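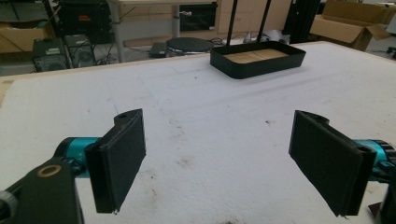

Can a planner that knows only the shape of a gripper and the height of a table choose a safe approach path in good time? On a flat surface with few obstacles it can, provided that the path is checked again shortly before the fingers close. With taller objects close by, the check fails more often and the planner has to begin again.

Jornard Approach Planner: Final Project Report
Submitted Jul 28, 2021

1. Purpose

The project set out to write and test a software module that plans the last part of a gripper's movement towards an object. The module was to work with the Greltano control library already in use in the department. The design of new hardware was outside the scope of the work.

2. Method

The planner receives a start pose, a target pose and a simple model of the surroundings made up of boxes and cylinders. It grows a search tree between the two poses and stops after 2000 nodes if no path has been found. Paths are then smoothed and passed to the controller as a list of timed points.

Two versions were compared. The first, named Boncombe, checks for collisions only while the tree is being built. The second, named Coppens, repeats the check on the smoothed path -- a step left out of the original proposal and added after early trials in simulation.

3. Results

The test set held 151 simulated approaches. Both versions found a path in most cases. Boncombe was faster, but several of its smoothed paths cut the corners of obstacles. Coppens rejected these paths and planned again, at a cost of roughly 40 milliseconds per request. In 3 cases it reached the node limit and returned no path. All of these involved a target placed between two upright cylinders, where the opening was only slightly wider than the gripper model.

4. Discussion

The cylinder cases point to a weakness in how samples are drawn. Few fall inside a narrow opening, and a higher node limit would raise planning time for every other request. Drawing more samples near the target is the preferred remedy and should be tried first.

The finger model also needs attention. It treats each finger as a plain box with a fixed margin, and this margin was set by hand. A smaller value would open up more paths but would leave less room for errors in the estimated pose.

5. Further work

The source code and test files will be handed over in August. It is recommended that Coppens be adopted as the default version -- Boncombe may be kept for open layouts where speed matters more.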